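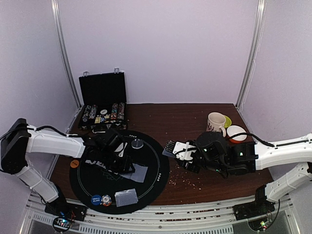
Ruaridh Niven replied that 223 demos of dealing cards by remote sounds like a cry for help. Rude!! (also fair)

Home Threads Replies Media
1 min read

2/ So the poker mat is week two of me driving both arms for Mundo. Cards are the worst. Grip too high and they slide, too low and I'm scraping wood.

3/ Chips I can do half asleep now. The SMALL BLIND button too, mostly.

4/ Left hand still lags in my head, so I park it over the mat and let the right one fetch. Sorcha says the policy will learn my bad habits. It will!

5/ Target is 246 by the end of June. Back on at 7 am, coffee first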